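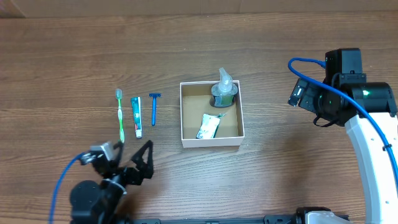

Open day at the Hedlund building: who went?

tapirwagon
Got back an hour ago and my feet hurt, but I'm typing this up before I forget it all. It was way more crowded than the one in November. They had the two-arm packing table running on the ground floor, and I planted myself there for most of the afternoon while my kid went off to collect stickers.

The job was a travel kit. Toothbrush, toothpaste, razor, a pump bottle and a little packet, all of it into an open box with no lid. Sounds like nothing, right? I could have watched it all day. The person running the demo was Frøydis Midtbø and she was great with questions, even the dumb ones (mine). She let people call out which thing should go in next, and she'd tell you up front if she thought the arms were going to have trouble with it.

Anyone else go? I want to hear about upstairs, I never made it.

moss_and_bolts
I went! Upstairs was the Zakia talk and it was standing room only, so you picked the better floor. I caught two rounds of the packing table on my way out. The toothbrush was the one I was rooting for. Long skinny thing lying flat on bare wood, you have to come in just right or you push it across the table.

graypancake
I'm going to be the grump. I stood there for 5 minutes and saw a razor get picked up and put down again. My six-year-old packs faster than that. If this is where we are in April 2018, I don't see the fuss.

tapirwagon
Ha, okay, it was slow. No argument. But I do think speed is the least interesting part? She said they'd run the kit 1000 times before they let the public near it, and the thing they kept changing was the order. Tall stuff in the corner first, then the small stuff, then the long stuff. I pack a suitcase in the exact opposite order and now I'm questioning my life.

graypancake
Ran it 1000 times with the items laid out neatly in a row beside the box, all pointing the same way, with space between them. Dump them out of a shopping bag and then call me.

moss_and_bolts
That's fair. Somebody asked for that while I was there, a heap instead of a row, and Frøydis said they don't do it at open days. She didn't get defensive or anything — she just said the heap is what they're working on and it isn't ready.

Pudix
Long time lurker. I do packing for a living (subscription boxes, mostly soap and shampoo) and I went specifically for that table. Couple of things from somebody who handles this stuff all shift.

Pump bottles are a pain. The top sticks out past the side of a shallow box and catches your sleeve, and if you grab by the pump you can twist it open. I asked about that and got a real answer: they go for the shoulders of the bottle and leave the head alone. Good. That's what I'd tell a new hire.

Little packets are worse. They slide, they crinkle, they end up tilted against the wall. I don't fix that either unless the customer pays for pretty.

On speed I'm with graypancake. On my line it wouldn't last until lunch.

graypancake
Thank you!!

Pudix
Don't get too happy, I'd still take one for the night shift. We're always short on nights.

tapirwagon
This is why I post here, that's way better than anything on the handout. Did you ask why two arms? I couldn't get near enough by then.

Pudix
One on each side so each reaches its own half, that's what I was told. I only saw them take turns, so I can't say what they do together. I'd have liked to see one steady the box while the other one loads. Cardboard or plastic, a light box walks on you.

Grorereo
Did the parking get any better? Last time I circled 4 blocks and gave up. Also is it okay for a kid who's 2, or is it all roped off and boring?

tapirwagon
Parking was bad, take the bus. There's a rope but it's low, and mine is older so I can't promise. Lots of strollers near the front though! People were nice about letting little ones through.

moss_and_bolts
Bring snacks. The coffee cart ran out before I got there and the line for the vending machine was longer than the line for Zakia.

graypancake
Fine, I'll go to the next one. If they do the heap I'll stay for the whole thing.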